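Wednesday, June 26, 2024

Still at Restbridge, still typing this with my shoes off. Long one today, and most of it went on the left arm.

So the left wrist on the Atix has been bugging me all week. It would reach for something, get nearly all the way through the turn, and then stop with a joint fault like somebody had grabbed it by the sleeve. I blamed the motor first (I always blame the motor) and spent the whole morning with the forearm cover off finding out the motor was perfectly fine. Temperatures fine, encoder fine, screws all where they should be. Then I turned the wrist by hand with the power off and felt it go stiff right near the end of its travel. The cable! Whoever routed it last, and I'm pretty sure that was me back in October, pulled it so snug that it ran out of slack before the joint ran out of room.

I cut the old ties, gave it a proper loop at the wrist and then swung the joint end to end with my hand on the cable the whole time. No tugging. It looks sloppier than before and I kind of hate that, but the snug version looked great and didn't work, so there we go. New tie is a soft one. I also went over the connector pins with the little brush while I was in there, and one of them had a bit of green on it. Wrote it on the sheet for Treloar so they can send a spare lead with the next box. Their last box took 8 days and had the wrong fingertips in it, so I'm not holding my breath.

After lunch I did the hands. Wiped the fingertips down with alcohol, ran the zero on both, and the left thumb was off again by a hair, same as last time. The counter on the left hand says 2,813 grips since the tendons were done, which is more than I would have guessed. I want to redo the tension on it before it gets anywhere near 3,000, though I said that about the other hand too and we all know how that went.

Then the cushion test, my favorite part! I like the cushion because it's squashy and the fringe gets into everything, so if the grip is set too light you know pretty fast. I ended up taking the closing force down a touch from where Soreo's setup notes have it, because their number was squeezing the stuffing half out of the thing. Battery was at 99 percent when I started, so for once I wasn't watching that as well.

To do tomorrow: look at the right wrist cable, which I bet I tied the same way. Order more soft ties. Back up the calibration file BEFORE touching the thumb this time. And find the small hex key, which was in my hand at four o'clock and has not been seen since.

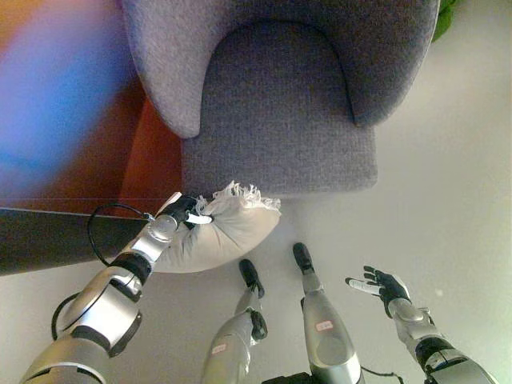
Left hand on the cushion, new slack at the wrist.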